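Visit report: Zemgate automation lab, Brarneck site
March 30, 2022

The visit was arranged to see how Zemgate applies its internal handling rules to benchtop robot work. Salim Kioko led the tour. The site keeps its rules in a binder called the Gittins sheets, last revised in November, and every cell has a copy of the pages that apply to it.

We spent most of the time at the Lillo cell, which is used for pipette tip handling. The sheet for this cell covers four points:

Mounting. The arm is bolted to a plate on its own platform, separate from the work table. Bolts are checked every 1,000 operating hours and the check is signed.

Speed. The limit drops when the gripper is below lid height. Kioko would like the same limit for the whole table.

Cables. Slack must be sufficient for full wrist rotation and must be clear of the racks in every taught position.

Consumables. Tips handled during trials are not returned to general stock. Each rack is logged at the start and end of a run.

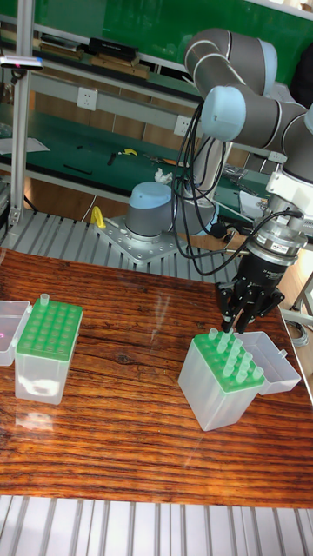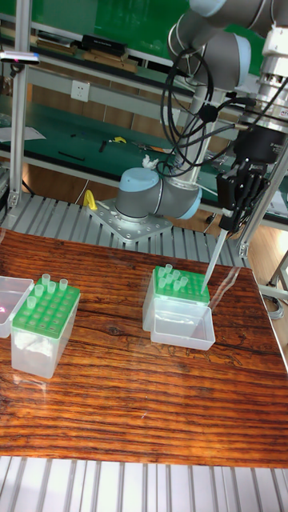 Lillo cell, robot arm and gripper over the work table with two tip boxes.

The run log stood at 2,186 cycles when we visited. A gripper finger inspection is due every 2,000, and the last one had been entered 12 cycles late. The entry carried a note and a second signature, as the sheet requires for any overrun.

Two points were raised in discussion. The sheet does not say where open lids should be placed, although a lid can restrict the approach path. It also gives no rule for loose items on the bench behind the arm. Kioko will propose wording for both at the next revision. We asked for a copy of the speed page to compare with our own.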